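Tile, Marble Look, Grey on Beige: A Gallery for the Unconvinced

Posted Jul 31, 2021

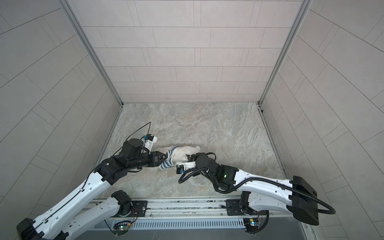 Getsemaní Ibarra: I've lived with a marble-look floor since December and I still can't decide whether it's hiding the dirt or inventing it. Lovely under lamplight. By midday it looks like someone walked through with milky tea.

I'd put money on the midday version being the true one. Still, I said I'd give the whole surface business a fair go before we pick anything for the laundry, so the notes go with the picture, and you can make up your own mind.

The floor
Light grey, cream and tan, swirled together in a mottled pattern. The brochures call this sort of thing timeless, a word I've learned to read as "we sold a lot of it last year". Linetti wanted 86 dollars a square metre for something in the same family, and the bloke at the counter couldn't tell me how often the pattern repeats. I asked twice.

The walls
Long pale tiles in staggered rows, thin dark grout between them. I'll concede the dark grout. White grout in a laundry is a promise to spend your Sundays with a toothbrush. But the faint speckle bothers me, sitting that close to a floor with so much going on. Two busy surfaces in colours this near to each other, and I start to wonder if anyone held the samples side by side.

The corners
Aluminum rail, top to bottom, where the walls meet. Baumgartner sells a trim for this and describes it as "architectural". It's a strip of metal. It does give a neat silver line, and I'd take it over a bead of silicone, which in our last place went black in the first winter. Whether it's worth paying extra for the brushed finish, I doubt it.

The sock test
Blue and white stripes, or what looks like a striped sock, anyway. I've come to think every laundry floor should be judged with a sock on it. Navy against cream and tan, no trouble, you'd spot it from the hallway. A beige one you'd lose until the next move. Ivix has a whole page on "visual calm in utility spaces" and doesn't mention socks at all.

Where that leaves us
Nowhere much. Nistinitz sent 11 samples in a padded envelope and I've ruled out most of them on colour alone. The quote for the full room came to 3,000 before labour, which cooled everyone's enthusiasm, mine included. The two still on the windowsill are a plain mid-grey and a marble look a bit quieter than this one. Getsemaní votes for the plain. I'm leaning that way, but I'd like to see it with lint on it first.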